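Bench Helpers Wanted at Nerkell Housewares (2 openings, June start)

Do you like figuring out how everyday things fit in the hand? Do you open a container in a store just to see how the lid sits? Then we'd love to hear from you!

Nerkell is a small workshop that tries out household containers before they go into production. This summer we're working through the Povitent range of countertop containers, and we need two more people at the tables. You'd be reaching in, lifting, setting down, wiping out and stacking, then writing down what felt awkward in words the designers can use. It's hands-on work and there's a surprising amount to notice in a plain plastic rim (we have had long lunches about rims).
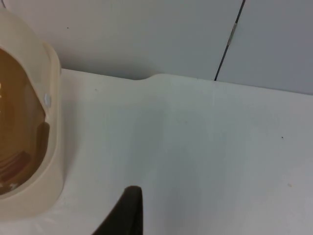
Shifts run 16 hours a week, starting at 9 each morning, and you'll spend most of that time on your feet at a white-topped table. Breaks are paid. So is the first week, when you'll work alongside Declan Whitlock and learn how we fill in the handling sheets. They look fussy at first, but everybody gets the hang of them.

You don't need a design background. One of our best helpers came from a bakery, another from a school library. We do ask that you:

- can stand for 30 minutes at a stretch (stools are there when you want one)
- write clearly, by hand or on a keyboard
- don't mind doing the same small motion again and again
- are comfortable saying that you don't like something

Left-handed people, please apply! We never have enough of you.

The workshop is on the ground floor of the Rillamach building, with bike parking by the side door. To apply, send a short note to Declan at the Nerkell front desk and tell us about one container at home that you love or can't stand. Resumes are welcome but optional.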